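Services > Residential > Electrical Questions
13 March 2020
By Nuanchan Wongsuwan

Questions we hear at Ostamberg Electric

We love questions. Boonsong Jitpraphai and I started Ostamberg Electric in a one-bay garage, and half of what we know about explaining wiring came from customers who stood in the kitchen and asked "but why?" until we got it right. These are the ones that come up most. If yours isn't on the page, call the shop and ask. Boonsong will probably pick up, and he will probably talk too long, and you will learn a lot!

Who will come to my house?

One of the two of us, on most jobs. For a panel replacement or anything that needs wire pulled through a finished ceiling, we both come, and it goes so much faster with two. You'll get a call when we leave the previous job so you aren't stuck waiting by the window all morning.

What areas do you cover?

We'll drive 35 miles from the shop for any job, big or small. Past that, give us a call anyway. If we already have work out in the Plerkar valley that week, we're happy to add a stop. It's a gorgeous drive and we're always looking for an excuse.

Do I need a permit to add an outlet?

It depends on your town, and the rules really do differ from one side of the river to the other. In Dultel, a new circuit needs a permit and an inspection, while swapping a worn-out outlet for a new one of the same kind does not. We look this up for every job and handle the paperwork ourselves. The permit fee is passed along at cost and shows up on its own line on your bill.

Why does my breaker keep tripping?

Great question, and my personal favorite, as it's a little detective story every time. A breaker trips when there's too much load on the circuit, when there's a short, or when there's a ground fault. Old breakers wear out too. Write down what was running when it went off: the microwave, the space heater, the hair dryer upstairs. That list is gold to us. If it trips again right after you reset it with everything unplugged, leave it off and call. Please don't put in a bigger breaker to stop the tripping. The breaker is sized to protect the wire in your wall, and a bigger one lets that wire get hotter than it should.

My lights dim when the refrigerator kicks on. Is that bad?

A tiny flicker when a motor starts is common in older houses. If the lights dim a lot, stay dim, or some get brighter while others fade, call us the same day. That last one can mean a loose neutral, and we'd want to see it right away. If you smell burning or see smoke, get everybody out and call 911 first.

Do you work on anything besides houses?

We do! Small offices, workshops, a bakery, two dental practices and the Zoubi Street clinic, where we added circuits to the exam rooms in January. Commercial work usually means evenings so that people can keep their doors open, and we like it more than you'd think. The building is quiet, the radio is on, and you can get a whole room done before anyone asks for the lights back.

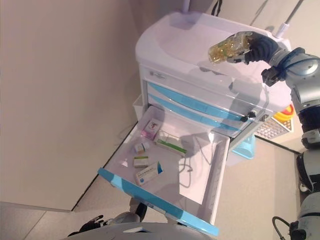
The planning takes longer on those jobs. We walk the space with whoever runs it and ask what gets plugged in, where it needs to go and what can't lose power, then we draw up a schedule that says which rooms will be off and when. Everyone gets a copy before we touch the panel. If something has to stay on the whole time, tell us on that first walk and we'll plan around it.

How much does an estimate cost?

Nothing. We come out, look at the panel, look at the spot where the work will be and write you a price. It's good for 3 months. If we open a wall and find a surprise (old cloth-covered wire, say, or a splice with no box around it), we stop, show you, and agree on a price before going further.

Can I supply my own light fixtures?

Absolutely, and we've hung some beauties. Check for a listing mark from a recognized testing lab before you buy, and keep the box and the instructions. Vintage fixtures are welcome too, though they may need new sockets and wire first. Boonsong does the rewiring at his bench and would happily do nothing else all winter. Heavy chandeliers and ceiling fans need a box rated for the weight, so let us know ahead of time and we'll have one on the truck.

Should I replace my two-prong outlets?

We'd love for you to have grounded outlets where you can. Sometimes there's already a ground in the box and the job is quick. Sometimes there isn't, and then we'll talk about running new wire or using GFCI protection with the proper labels. GFCI protects people from shock very well, but it doesn't create a ground, so some electronics and surge protectors still won't be happy on it.

How do I get ready for your visit?

Clear a path to the panel and leave some open floor in front of it. Put pets in a room we won't be using (we adore them, but they do like ladders). Shut down computers and anything else that doesn't like losing power suddenly.

Do you take apprentices?

We had our first one last year and would like another. You don't need experience. You do need decent math, a driver's license and a willingness to crawl under things. Women thinking about the trade, please get in touch even if you only want to ask what the days are like. I'm glad to have you ride along for a morning, boots and safety glasses required. Send a short note to the shop with the best time to call you back.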